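話者ノート(手元用)「片づけロボットの貸出プランを試す:Grilten の評価」

持ち時間は質疑込みで60分。前半で機材と作業、後半で料金と契約の話。時間が押したら「比較の相手」の節を飛ばす。

1. 導入

最初に立場を言っておく。私は Zatora の社内で機材選定をしている側で、Grilten を売る側でも作る側でもない。評価機は August に通常の貸出契約で借りた。値引きも無償延長も受けていない。

Grilten は卓上型のアームと二本指のグリッパー、手首カメラ、それに学習用の記録ソフトを一式で貸すサービス。販売代理は Clukmont。資料の表紙には「置いたその日から家の中の物を扱えます」とある。今日はこの一文を疑う話だと思って聞いてもらえればいい。

(ここで会場に聞く。柔らかい物をロボットに持たせたことのある人は? 手が少なければ次の節をゆっくり話す)

2. 何をやらせたか

代理店のデモは積み木とマグカップだった。形が変わらず、色がはっきりしていて、机との境目もよく見える。デモとしては悪くないが、うちの相談者が片づけたい物はそういう物ではない。布、紐、かご、充電まわりの細々した物。だから評価も木の天板の上に布物と小物を置いてやった。 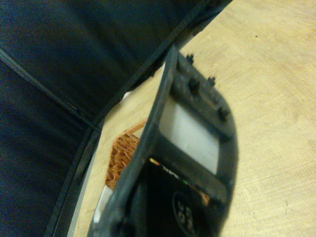
布物の難しさは、つかむ場所が決まらないところにある。箱なら面と角があるので、指をどこへ持っていくかは人が見てもすぐ言える。布張りの物は押せばへこみ、縁の丸みも姿勢によって変わる。代理店の説明では「縁を検出して自動で寄せる」とのことだったが、その縁の定義を尋ねたら、答えは後日のメールになった。メールには濃淡の境界を使うと書いてあった。では縫い目はどうなるのか。これは再質問して、まだ返事待ち。

話すときの注意:ここで笑いを取りにいかない。代理店の担当者は誠実に対応してくれていて、問題は資料の書き方のほう。

試行は記録が残っているもので488回。そのうち布物を対象にしたものだけを別に集計した。内訳は配布の表にあるので読み上げない。口頭で言うのは次の二点だけにする。

・成功の数え方。Grilten のソフトは、指が閉じて力の値が立った時点で「把持成功」とする。持ち上げて別の場所に置けたかどうかは見ていない。貸出資料の成功率もこの数え方なので、自社の基準で数え直すと別の数字になる。
・やり直しの扱い。ソフトは一回の指示につき最大4回まで自動で再試行し、最後に閉じられれば一回の成功と記録する。途中の失敗は詳細ログを開かないと出てこない。

どちらも隠しているわけではなく、説明書の付録に書いてある。ただ、付録まで読んでから契約する人がどれだけいるか。

3. 手首カメラの見え方

評価で一番もめたところ。カメラが手首にあるので、近づくほど自分の指が画面の大きな部分を占める。肝心の接触点は指の陰になりやすい。ソフト側で補えると代理店は言う。私は補えていないと思っている。

根拠を一つ。固定カメラを足した構成と足さない構成で同じ作業をさせ、操作者に「今どこに触れていると思うか」を声に出してもらった。足さない構成では、接触の直前になると操作者の言うことがはっきり曖昧になる。「たぶん縁」「縁の少し内側」といった言い方が続く。人がそうなる映像から学習させて、機械だけが正確になるとは考えにくい。

固定カメラは別料金のオプション。基本プランの見積もりには入っていない。ここは声を大きく。

ピントの問題も同じ節で触れる。近距離では指も対象も甘くなりやすい。調整の範囲を聞いたところ、利用者側では触れないとの回答だった。

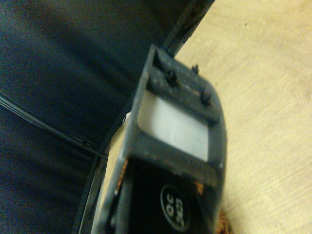 4. 保守と消耗品

指先の部品は消耗品扱いで、交換は利用者が自分でやる。手順書は11ページ。図は見やすい。ただしネジの締め付けについては「適度に」としか書いていない。数値がほしいと伝えたら、次の版で検討するとのこと。

清掃についても記述が薄い。布を相手にする以上、糸くずやほこりの話は避けて通れないはずだが、手順書の清掃の項は乾いた布で拭く、の一行で終わっている。どのくらいの頻度で、どこまで外してやるのか。自分で運用するなら、この一行を埋める作業表を先に作ったほうがいい。うちで作った表は希望者に渡せる。

5. 比較の相手(時間があれば)

Huỳnh のキットは貸出ではなく買い切り。組み立てに手間がかかり、日本語の資料もほとんどない。それでもログの形式が公開されていて、失敗の数え方を自分で決められる。Elsa Vainio さんに両方の記録を見てもらったときの感想は「Grilten は見せるための記録、Huỳnh は直すための記録」。私はここまで言い切るつもりはないが、言いたいことはわかる。

一方で、届いてから動かすまでの早さは Grilten のほうが明らかに上。昼前に箱を開けて、午後には最初の記録が取れた。ここは公平に言う。

6. 散らかった場所での話

資料の写真では、机の上に対象物が一つだけ置かれている。家の机はそうなっていない。質疑でも必ず出るので、先に話しておく。

物が寄り集まっていると、指の外側をどこに逃がすかが問題になる。二本指のグリッパーは開くと意外に幅をとる。とくに嫌なのがケーブルで、細くて形が決まらず、ほかの物の下をくぐる。Grilten の干渉回避は対象物と天板を前提にしていて、紐状の物の扱いは資料のどこにも出てこない。

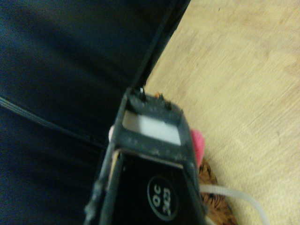

代理店の提案は「記録の前に周囲を片づけてください」だった。片づけをさせるために借りる機械の前を、人が片づける。研究用途ならそれで構わない。家庭向けの実証に使うつもりなら、契約前に自分のところの普段の机で試させてもらうこと。試用の相談には応じてくれる。ただし往復の送料はこちら持ち。

7. 契約で確認すること

・成功率の定義を書面でもらう
・再試行の上限を設定で変えられるか(評価機では変えられなかった)
・固定カメラ込みの見積もりを最初から出してもらう
・記録データの持ち出し形式と、解約後の保存期間
・指先部品の在庫。注文から届くまでの日数は担当者によって答えが違った

8. 質疑の備え

「結局借りるべきか」と聞かれたら:硬い物を決まった配置で扱うなら候補に入る。布物が主なら、今の版では勧めない。Zatora としては継続契約を見送り、次の版が出たら同じ天板で同じ試験をやる。

「学習を増やせば解決するのでは」と聞かれたら:増やした結果を見せてほしいと Clukmont に頼んである。届いたのは積み木の結果だけだった。

費用の細かい質問は見積もりの条件で変わるので、その場で数字を答えない。後で個別に。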